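# A morning among the jars at Hunditz
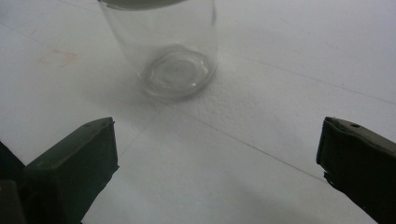
*A clear jar on the white tiles or panels (I didn't ask which). The base is the part to look at.*

Wednesday, or 2020-09-30 if you file these things, was visitor day at the Hunditz glass works outside Greltham. I had signed up in a moment of optimism about my own interest in packaging. The bus was over half an hour late and the visitor entrance is on the far side of the building from the sign that says Visitor Entrance.

There were 3 stops on the tour: the hot end, the cold end, and the sample room. The hot end is the one on the poster. You stand behind a yellow rail and look at a furnace through a small window, and a man named Rigoberto Henao shouts facts at you. I caught maybe a third of them. One was that the furnace hasn't been switched off in years and that people take turns spending Christmas with it.

The cold end is longer and colder and has fewer facts. Jars go by. After a while you start to have favorites. Our group got quiet in there, the way people do in front of an airport carousel, until Britt-Marie Kristiansen from the sales office moved us along with a clipboard.

I'd come for the sample room, though, and it was worth the bus. Every shape the works has sold is kept on shelves with a number, and you can ask to have one brought down. I asked for number 522 on the grounds that it used to be my area code's poor cousin in a radio jingle. It was a mustard pot with shoulders. Fine. The plain straight-sided jars were much better company.

Take the one at the top of this page. I've owned jars like that all my life and had never once looked at the bottom of one. The walls are nearly colorless, so you see straight down to a thick disc of glass with a wavy ring inside it, something like a flower drawn by a person who was told to hurry. The middle is smooth. The rim around it picks up the light and is easily the fanciest thing about the jar, and it spends its working life facing a shelf.

I asked whether the petals do anything. Ming-te Chien, who runs the room, gave me a long answer about molds and then a short one, which was that customers like them. The firm's rival Vernex sells a similar jar with a flat base, and he said "flat" the way other people say "damp."

Lunch was in the canteen, 2 kinds of soup, both orange. I sat next to Colm Ó Briain, retired from a bottling plant and on his third visit. He eats in a hurry so he can go back and see the shelves again. He was very firm that you should carry a jar by the body and never by the lid, and then told me about the pickles that taught him this.

The shop is small. Jars are sold singly, without labels, and wrapped in so much paper that mine looked like a cabbage on the ride home. Cash only, or it was that day - the card machine had a note on it.

Next visitor day is in October. Book by phone, wear closed shoes, and take the earlier bus. If you want the seat by the sample room door, Colm has it.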